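Stendbridge Community Hall Users' Group
Minutes of the meeting held on 2023-03-16 in the small room

Present: Ikhsan Halim (chair), Zineb Mansour (minutes), and members from the lunch club, the Brilport choir and the Saturday craft table.
Apologies: received from the Erkidport walking group, who were out walking.

1. Minutes of the last meeting
Agreed with one correction. The choir's spare key is held by the choir and not by the lunch club. Signed by Ikhsan.

2. Money for chairs
Ikhsan was delighted to report that the winter fundraising came to 1,039 pounds, which is more than any of us had hoped for! The soup evening did very well and so did the second-hand book table. Everyone who baked, carried, washed up or bought a book they didn't need was warmly thanked.

It was agreed that the money goes on seating, as promised on the posters. There was a lively talk about whether to have padded chairs. The choir would love them. The lunch club pointed out that gravy and padding do not mix, and on a show of hands we stayed with plain white plastic.

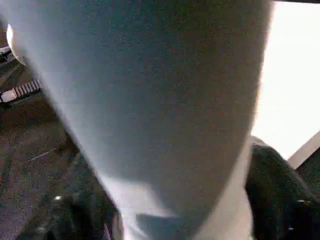 Zineb had looked at two suppliers. Tazi came out ahead, mostly on delivery dates, and they were very pleasant on the telephone. We will order 40 chairs from them, to arrive before the July fair. Members asked that the chairs should be light enough for anyone to lift, and Zineb will check the weight before paying.

Action: Zineb to place the order and let everyone know the delivery day.

3. Putting chairs together and looking them over
This was the part of the evening people had been looking forward to. We talked through how a chair should be handled when the legs are being seen to, and we all felt much happier about it afterwards. Points agreed:

Put a sheet down on the tiles first. The big black plastic one is ideal.
Tip the chair right over so that the underside of the seat faces up and the legs are in the air. The ribs under the seat are easy to see this way, and so is the place where each leg goes in.
Hold the seat by its frame while working on a leg.
Look at the foot caps while you are there.

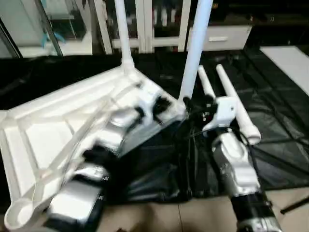 4. The old chairs
The store cupboard still has a mixed lot of old seating at the back. Three of the folding chairs have been put aside as past saving. The rest can be offered to the Brilport choir for their outdoor concerts, and the choir said yes please before Ikhsan had finished the sentence.

There was a question about cleaning. The craft table have had great results with warm water, washing-up liquid and an old toothbrush, especially in the corners between the ribs under a moulded seat, where dust loves to settle. They offered to show anyone who is interested, and a good number of hands went up.
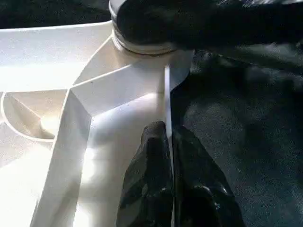 The craft table also offered to make fabric labels for the shelves in the store cupboard, so that each group can find its own things. Warmly accepted. Colours to be settled between the groups, with the choir having already spoken for green.

Action: craft table to bring sample labels next time. Ikhsan to ask the walking group what they want on theirs.

5. Any other business
The lunch club asked for 2 more tea towels and a new washing-up bowl. Agreed.
The side door is sticking again. Ikhsan will plane the bottom edge.
Zineb asked for helpers on chair delivery day and got more names than she had lines on the sheet, a lovely thing to see. Please wear sensible shoes.

Next meeting: same room, same time, date to be pinned to the noticeboard. The choir will bring cake.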